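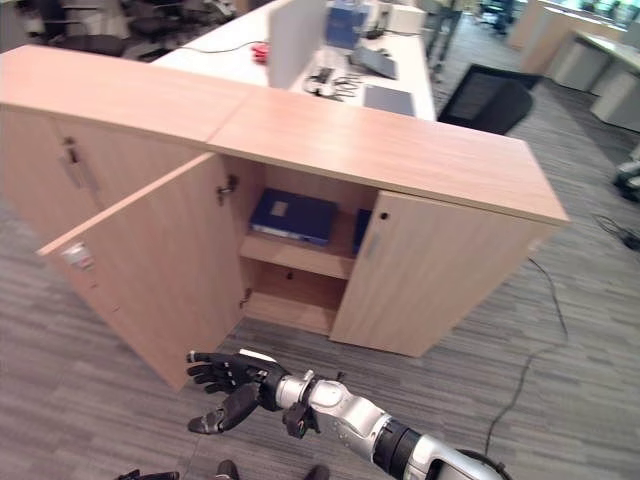 ## Low office cabinets - keep the binders or go paperless?

**dosside_desk** - 1 Oct 2026

Hi all, long-time reader, first real post! We just took over half a floor and it came with a run of low light-wood cabinets, the kind with two doors, one shelf inside and a lock on each pair. I love them. My coworker Hsin-yi Tang wants them gone and everything scanned.

My problem is the shelf height. Our blue binders only go in lying flat, and once you stack them you can't read a spine without crouching on the carpet. What do you all do? Stand them up in the bottom and leave the shelf for small stuff?

---

**edar_fan**

Bottom level, upright, every time. Flat stacks turn into a pile nobody wants to lift. Measure the gap below the shelf first though, I didn't and ended up moving the shelf pins up two holes on every single unit.

Also number your keys NOW. I have a mug of 50 little cabinet keys and I couldn't tell you what half of them open.

---

**Vasiliauskas**

Going to disagree with edar_fan. Upright binders fall over the second you take one out, and then the door won't shut. Flat is fine if you stop at two high and put the label on the long edge so it faces you.

I'm with Hsin-yi on the scanning, for what it's worth. We did ours in July - 3053 pages - and I haven't opened a cabinet for paper again. Now they hold cables and coffee.
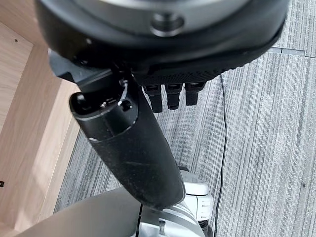
And check the hinges while you're at it. On long runs like these the doors drop a little over the years and start rubbing on the one next door. Quarter turn on the side screw, close it, look at the gap, repeat. Takes an afternoon if you do the whole row, and please don't use a drill driver, you'll strip the hole.

---

**stasine**

Oh no, please don't tell people flat is fine!! I inherited a flat-stack office and the rings on the bottom binders were all sprung. Bookends are cheap, Vasiliauskas :)

dosside_desk, how much walking room do you have in front? Doors that swing wide are a shin hazard in a narrow aisle. I moved ours back to back for that reason.

---

**dosside_desk**

Ha, ok, so that's one vote each way and one for bookends. Keys are getting numbered tomorrow.

stasine, there's a plain white wall across from them with the walkway in between. I was thinking of leaving it that way, Hsin-yi wants to turn the run around so the doors face the desks.

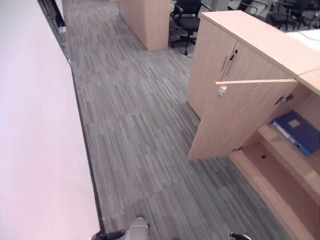
*The walkway, cabinets on the right, desk area at the far end.*

---

**stasine**

I'd leave the doors on the wall side. You don't want somebody rolling a chair back into an open one.

---

**Vasiliauskas**

Agree with stasine on that, and only that. Still scanning.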